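Housekeeping Operations I
Unit 6 Handout: Care of Artificial Plants and Table Displays
Skultgate Training Center
Revised Jun 23, 2021

Purpose of the unit

This unit covers the routine care of artificial plants in guest lounges and waiting areas. Students should read it before the practical session and bring it with them. The written test for Units 5 and 6 carries 40 points.

Artificial plants collect dust on the upper side of each leaf and along any toothed edge. Broad leaves show dust sooner than narrow ones and are to be cleaned at every weekly service. Small plants may be lifted to a work table for this purpose. Floor plants over 28 inches tall are cleaned where they stand.

Clearing and handling

Before a plant is moved, the near side of the table is cleared. Containers, packets, cards and pens may remain at the far end, provided that they do not hinder the work. The plant is held low, close to the base, and is never lifted by its leaves.
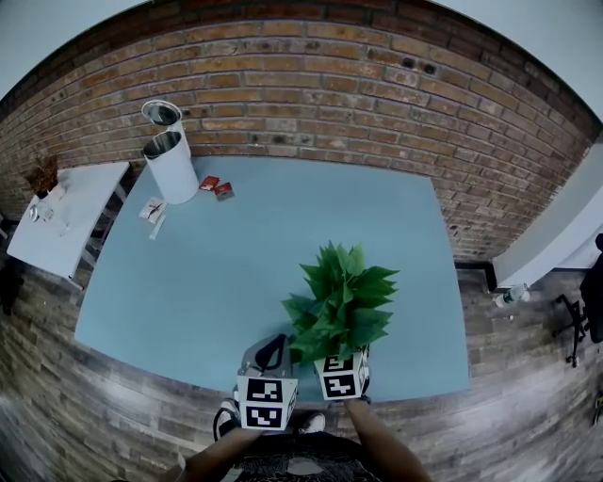 Leaves are wiped from the stem outward with a barely damp cloth. The leaf is supported from beneath while the upper side is wiped. Sprays and polishes are not to be used. Where dust has settled deep in the cluster, a soft dry brush is used first and the cloth second.

Returning the display

The table top is wiped and dried before anything is put back. The plant is turned so that its fullest side faces the room. Dried arrangements kept on side tables are dusted with the brush only, as damp cloths cause the foliage to break.

Records

Each service is entered on the Tetach room sheet with the room number and the student's initials. Damaged leaves are reported on the same sheet. Sheets for the fall term are collected in December.

Reading for next unit: Glass and Mirrors, sections 1 and 2.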